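**Ostness publishes bench results for Vultix two-finger gripper**

USLEY, September – Ostness today released the results of a bench comparison between two finger designs for its Vultix parallel gripper. The trial measured how each design handles light beverage cans on a two-arm cell.

The test set comprised 863 grasp attempts. Both designs use black faceted fingers and the same drive, controller and wrist camera, so that finger geometry was the only variable. Design A has a flat inner pad. Design B has a shallow relief of 2 mm, cut to center a round body between the tips. Grip force was fixed at the start of each block and was not adjusted by the operator.

Before each block, the arm was swept across the green work surface with the gripper open and empty. The wrist camera recorded throughout, and exposure settings were left unchanged for the full trial. 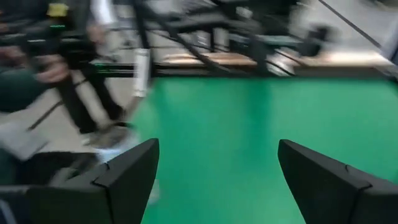

Kárason, which received the results ahead of release, asked whether a fixed exposure puts the camera at a disadvantage during fast moves, and whether any grasp was planned from an image taken in motion. Ostness confirmed that none was. The controller waits for the arm to settle and plans from the next still image.

Of the 863 attempts, 848 ended with the can lifted and held for 5 seconds. Most of the remaining attempts were with Design A on slim cans, where the can rotated between the pads as the arm left the table. Design B showed less rotation but needed a wider approach, and this matters when cans stand close together.

The trial also included handover positions, with a slim can standing upright and one gripper on either side of it. 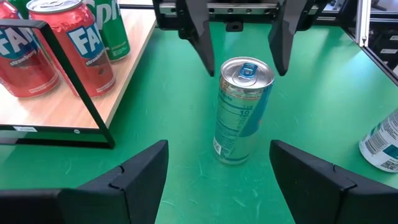 Clearance between opposing fingertips sets the limit in this position. Ostness recommends that integrators enter the finger length in the controller before running two-arm programs – the default value applies to Design A only.

Design B fingers will be offered as an option on new Vultix units and as a retrofit kit. The test protocol and grasp logs are available on request from the Ostness applications desk in Usley.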